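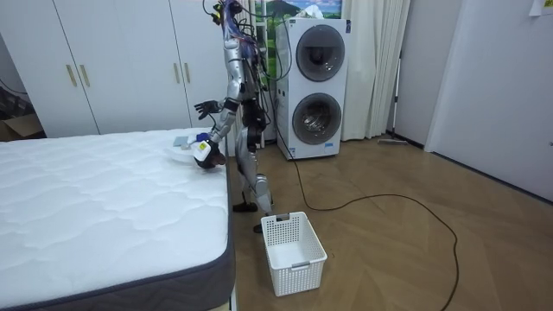
*Bedroom end, mattress on the left, stacked washer-dryer at the back.*

2019-05-26

Wool felting trial, batch 3. Three fleeces washed: Jaltov, Kurden and the mixed grey that Ilona brought in. Started with 50 g of each, carded twice, laid in four thin layers crosswise. Same soap as batch 2, same bamboo mat.

Rolled each piece 1,000 times by hand, quarter turn every 50. Arms gave out on the Kurden and I finished it after lunch, so that piece sat damp for an hour in the middle. Don't know if it matters. Noting it anyway.

Results after rinsing and drying flat:

- Jaltov: started 30 cm square, now 21 by 22. Firm, slight halo on the face side. Pinch test fine, no layers lifting.
- Kurden: 30 cm square to 25 by 24. Still spongy. Fibres pull out at one corner. Needs more rolling or hotter water.
- Mixed grey: 30 cm square to 23 by 23. Good, but there is a thin patch near the middle where I laid the third layer badly. Held up to the window it shows at once.

Went back to the Kurden and gave it another 295 rolls with water from the kettle, 1,295 in total. Came down to 23 by 22 and the corner has closed up. Surface is rougher than I'd like for slipper soles, all right for the insides.

Tsion thinks the Kurden is coarser at the britch end and that I took my 50 g from there. Quite likely. The bag wasn't sorted. Next time take from the shoulder only and write it on the label.

Lanolin: the Gu soap leaves the Jaltov a bit greasy even after two rinses. Tried a spoonful of vinegar in the last rinse on an offcut. Smell went, grease didn't. Ilona says her mother used washing soda, a small pinch, before carding. Will try on waste fleece first, it may make it brittle.

Dye sample from the Gritetach packet (madder) not started. Alum is weighed out and in the jar with the blue lid.

To do:

- cut 5 cm strips from all three for the rub test
- sort the rest of the Kurden
- new mat, this one is splitting along the string
- ask Tsion for her August notes on shrinkage, she has figures for thicker layups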